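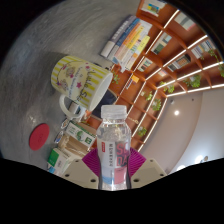 I've been promising a post about the hand-held gripper work since May, and every time I sat down to write it another batch of demonstrations came in and I told myself I'd wait for the next result. Well, the next result is in, it surprised me, and I have a pot of tea going, so let's do it.

Some background for those of you who come here for the bread posts. Our little group at Tirkatico teaches robot arms to do tabletop chores by showing them what people do. We don't drive the arm around with a joystick (I did that for most of my first year, and my shoulders still remember it). A person picks up a gripper with a camera on it, walks up to a table, and does the task by hand. The policy learns from those recordings and then has to run on a real arm it has never seen in its training data. You can collect anywhere there's a table, which is wonderful, and you end up with wildly different lighting, clutter and habits, which is either wonderful or terrible depending on who in the group you ask.

The question Nafula Mugo and I wanted to settle was whether the clutter helps. Our first set was very tidy: one object, bare surface, grasp, lift, place. Our second was collected on tables as people live with them, with mugs and books and bits of packaging left lying wherever they were. We ended up with 3161 demonstrations altogether, and then drew two training sets of equal size, one tidy and one messy, so that neither would win just by being bigger.

I was sure tidy would do better on tidy tables and messy on messy ones, and that we'd write a polite paper saying "match your data to your test." Here's what we got. On the cluttered test tables, over 80 trials for each policy, the messy one was far ahead, as expected. But on the bare tables it was ahead too! Not by a mile, but enough that Shengli Peng made me rerun the whole evaluation with the trial order shuffled, and it held up.

My best guess, and it is still a guess, is about how people approach things. When there's a mug in the way you come in more carefully, you line the fingers up earlier, and you make small corrections on the way down. The tidy recordings are quick and confident and show the policy almost nothing about recovering from a slightly bad angle. Nafula thinks it has more to do with the backgrounds, and that the network simply learned to stop caring about shelves and ceiling lights. We've argued about this over a great many lunches.

Clear bottles are still our worst category, by the way. Both policies go for the label or the cap and get vague about everything in between, and I can't blame them, given that you're looking at the room through the thing you're supposed to grab. Oduor Shirima has an idea involving a second training stage with only transparent objects, 13 of them to start with, and he's been raiding the office kitchen accordingly.

Next up is splitting the messy set by how crowded each table is, so we can see whether the gain keeps growing or levels off. Labeling that by hand is slow going, and I'm six evenings in with plenty left. If any of you have tried something similar, and especially if you got the opposite answer, please write to me. I'd love to compare notes before we start on the paper.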